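Zarier Desk Wipe Refill – 2000 ml

Back in stock. Sold out twice since November, sorry to everyone who waited.

Ready mixed, no diluting. Fill the spray bottle, mist the cloth (not the desk), wipe with the grain, leave 60 seconds, buff dry. Fine on laminate, sealed wood, painted metal. Not for oiled or waxed tops – it will strip them. Dont use on screens.

Size: 2000 ml pouch with pour cap
Fills: 4 standard Detora spray bottles, sold seperately
Scent: very light lemon, or unscented
Order code: 139

Made for us in Nernuvdale. Same formula as the old Chiba label, only the name changed.

Price is $17 a pouch. Orders in before 2 pm go out same day. Offices buying by the case – email Firouzeh Daneshvar at the order desk, she does the quotes.

Returns on unopened pouches only. Cap leaking? Send a photo, we replace it, no need to mail it back.

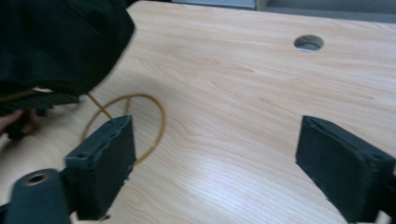 Unscented ships from the second warehouse so allow an extra day on that one.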